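Genberg toy library finds a new home

Tue 7 October

Good news for anyone with small kids and no closet space: the Genberg toy library has a new address! I stopped by the old Le Goff bakery on my lunch break to see how the move is going, and I left wanting to borrow half the place (my youngest is in college, so that would have been hard to explain).

The library has been squeezed into a back room at the town hall since it opened, and if you ever tried to get a stroller through that door, you know why people are excited. Despina Krasniqi, who runs it, told me there are more than 2000 toys to shelve before opening day. Puzzles, train sets, dress-up clothes, a play kitchen that took 3 people to carry up the steps.

Membership stays at $70 a year per family, and you can take things home for three weeks at a time. Krasniqi said the plain old building blocks have the longest waiting list, which surprised me a little. I would have bet on the trains.

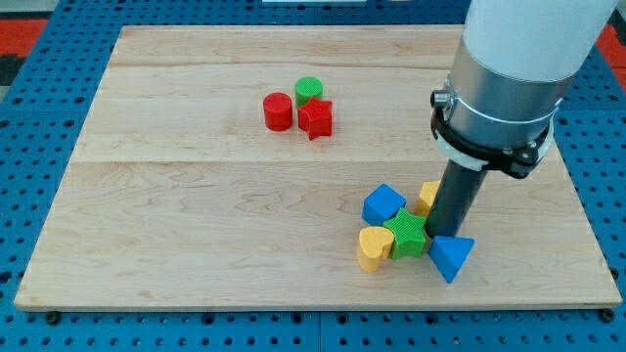
She's also hoping to add Saturday hours in February, if the heating gets sorted out by then. Parking is on the street for now, and the lot behind Plomitz Hardware is fine after five. If you've got overdue toys from the old place, bring them back to the new counter. There's no fine this month, so go dig under the couch.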